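Spent the morning on the robot budget for our test kitchen at Floderine. Thread, with grumbling.

1/ March is when the equipment money gets decided, so every vendor has discovered my email address. Hivis has discovered it 13 times.

2/ Line one is hands. Bakke sells a five-finger pair and Joro sells a two-finger gripper at half the price. The gripper can't get along with anything wide and shallow. Guess what we serve on.

3/ So we're trying the plate job in simulation before I sign for hardware. Pretend granite is very reasonably priced.
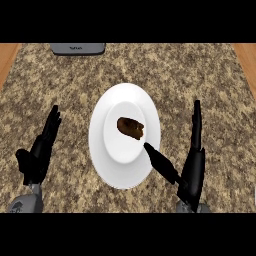 4/ Things missing from the Bakke quote: spare fingers, shipping, the wrist adapter, and the cable for the wrist adapter. The cable is 6 weeks out.

5/ Service plan is priced per hand. I asked if there was a discount for a left and a right. There was a pause, and then a PDF.

6/ Current plan: keep 50 percent of the pot for hardware, put 5 percent aside for whatever the cable turns out to need, fight about the rest after lunch. If you've bought hands before, tell me what the spares cost you. Replies open, vendors please don't.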